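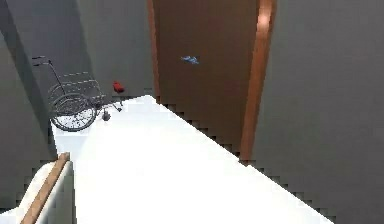 Simulated corridor with a wheelchair and a brown door at the far end.

The student robotics club at Hemmin opened its room to visitors on May 4, 2026, and I went along for the afternoon. The club has 26 members and meets on the second floor, above the library.

Most of the work this year is in simulation. Students write the driving code for a hospital robot and try it in virtual hallways before anything goes near the real machine, which they call Kulura. Amnuay Phetsri, who teaches the class, had two groups running their code side by side. One was working on doorways. The other was still sorting out how the robot should judge the space beside a wheelchair — the thin tubing is hard for its sensors to pick up.

The club has logged 236 test runs so far. Students keep the notes by hand in a binder, and visitors were welcome to read it.

In July a team of five goes to the Uvbridge meet. Entry costs $50 per team. Parking at Hemmin is behind the gym, and the side door stays open until five.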